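Gernari extends member rewards program to regional rail and guesthouse stays

CELHAM, January 2023 – Health insurer Gernari has added domestic travel to its member rewards program. Policyholders on all individual and family plans can now redeem activity points against regional rail fares and overnight stays booked through the travel platform Loureiro.

The change applies to 1377 participating guesthouses, small hotels and campgrounds. Members who reach the 1000-point tier within a plan year qualify for a 42 percent reduction on the room rate, limited to 2 bookings per year. Rail discounts are calculated separately and do not count toward the booking limit.

Points are recorded through the Cikis app, which already logs steps, pool visits, vaccinations and annual checkups for the program. Members who use the app do not need to register again. Those who submit paper activity logs can continue to do so, but must request a redemption code by phone before booking. Codes are valid for 30 days and cannot be transferred outside the policy.

"Redemption had been limited to gym fees and pharmacy vouchers, and a large share of points expired unused," said Vusumuzi Mabuza, head of member programs at Gernari. "Travel was the category members asked for most often in the July survey. The points formula has not changed, and premiums are not affected by whether a member redeems."

Under the agreement, Loureiro carries the booking and cancellation process, while Gernari reimburses the discounted portion to each property monthly. Properties may set blackout dates, which must be shown on the listing before payment. A canceled stay returns the points to the member's balance if notice is given at least 72 hours before check-in – later cancellations forfeit them.

Jamie Bunting, partnerships manager at Loureiro, said the participating properties were selected by location and by their ability to process codes at the front desk. "Most are within a short bus ride of a station. Owners who want to join can apply through their existing account, and the next group will be added in July."

Dependents under 18 travel on the primary member's code. International stays, cruises and package tours are excluded. Full terms are available in the benefits section of the member portal.

Comments (3)

trailmix_dan: Does the cancellation rule apply to campgrounds too? Mine has its own policy.

P. Okell: Rail discount shows up in the app but the room discount doesn't. I have the points.

Marguerite: Same for me, logging out and back in fixed it.

Contact: Gernari Press Office, Celham | Copyright Gernari. All rights reserved. | Back to top
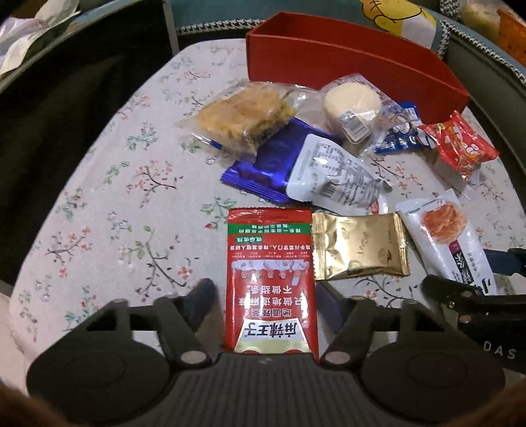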